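Skirkville Community Board > Home and Garage > Storage

Thread: Paying for a storage unit vs. clearing out the garage

dumlao_a
We moved to Skirkville in March and a lot of our stuff went straight into a 5x10 unit at Voyle Storage out past the feed store. It costs us 100 a month. My wife wants to keep it through next winter. I want to clear the garage and bring everything home. The garage is one car wide and the previous owners left shelving on one side. Has anyone here done this and been glad about it? Or sorry?
Alfredo Dumlao

pinerow22
Bring it home. We had a unit for three years and when we finally opened the boxes most of it went to the thrift store. You could have bought the whole contents again for what we paid in rent.

Wevstead_Mike
Depends what's in there. If it's furniture you plan to use, a unit is dry and a Skirkville garage is not. My garage on the Wevstead side gets water under the door every spring. I lost a couch and a box of yearbooks that way.

pinerow22
A rubber threshold strip fixes the water under the door. Mine was a one-afternoon job.

Wevstead_Mike
It fixes the water you can see. The slab still sweats. I put the strip in the year after the couch and the cardboard was still soft by May.

dumlao_a
It's mostly boxes. Kitchen things, kids' clothes in sizes they haven't reached yet, tools, holiday stuff, and my dad's records. One dresser. Nothing big besides that.

lbuenaventura
Then bring it home but get it out of cardboard first. I did ours over two months, a few boxes each evening, and I'd do it the same way again. The records should go in the house. A garage gets too hot for them in August no matter what you put them in.

Also check your Voyle contract before you pick a date. Ours wanted written notice and billed the full month if you left on the second.

grady_k
I'll disagree with everybody. 100 a month is cheap if it means you can park inside. I scraped ice off my truck for two winters because my garage was full of boxes "for now."

pinerow22
He can do both. One car wide with shelves down the side still fits a car if it isn't a truck.

grady_k
It fits a car if you climb out the passenger side.

dumlao_a
It's a small hatchback, so I think it fits. I'll measure with the doors open. Lovely, what did you do about labels? Half of our boxes just say MISC.

lbuenaventura
I quit writing what was inside and gave every bin a number, with a list in a notebook by the back door. When the contents change you cross out one line. I tried the Sastis label app before that and went back to paper in a week because I never had my phone on me in the garage.

The color does help with the kids. Blue is theirs, so they know which ones they're allowed to open. I sort at a table before anything goes on a shelf.

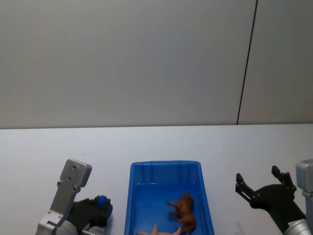

What I'd do, in order

1. Read the contract and send Voyle the notice.
2. Empty the garage shelves and wipe them down. Check that they're screwed to the studs. Ours weren't.
3. Bring home one carload at a time and don't bring the next until the first is put away.
4. Keep the bottom shelf for things that can get damp.
5. Records, photos and papers go inside the house.

Wevstead_Mike
I can agree with number 4. I'd put a cheap dehumidifier in there too and empty it every couple of days.

grady_k
Still say keep the unit one winter and see.

dumlao_a
Read the contract tonight. It's 30 days' notice in writing, so Lovely was close. We talked it over and we're going to bring the boxes home and leave the dresser with my brother-in-law. I'll look at the shelf screws this weekend. Thanks all.

pinerow22
If you end up with extra shelving, post it here. I'm looking for a set.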